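What we are paying for when we pay for demonstrations
Speaker notes, Wiriya internal day, second slot
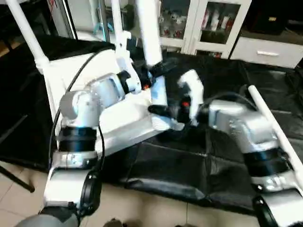
Yupin Paisan's view, put to me after the dry run, is that more hours fix most things, and that I am being too hard on a method which has hardly been given a chance. She may be right. I'd like to see the hours first.

Slide stays up. Two arms, a black cloth, one pale object held between the grippers. Let them look. Don't talk over it.

Then the number. We logged 55 hours in August. Ask the room how many of those hours are different from each other. Wait for an answer, even if it's awkward.

My own complaint. An operator who has done the same handover all morning gets good at it, and a good operator stops making the small mistakes the model most needs to see put right. We then throw out the bad takes as well. Dean Garside calls this cleaning. I call it hiding the hard part, and he can argue with me at the break.

Foleck set: eight operators, three objects. Sounds broad on paper. The cloth was smoothed out before every take, at my request, and I now think that was a poor decision. Say so plainly.

On success rates. Pradell's last report scored the policy on the same table it learned at. I don't count that as a test. If somebody from Pradell is in the room, be polite, but ask what happens when the table moves.

Skip the bit on labels if running late. Jintana Wannasri covers it after lunch and does it better.

What I want from them: keep the failed takes, write down who was driving, and hold back one table that no operator ever records on. Mayuree has costed the last one. It's cheaper than another month of recording.

Take questions. Expect one about simulation. I haven't got a good answer to it.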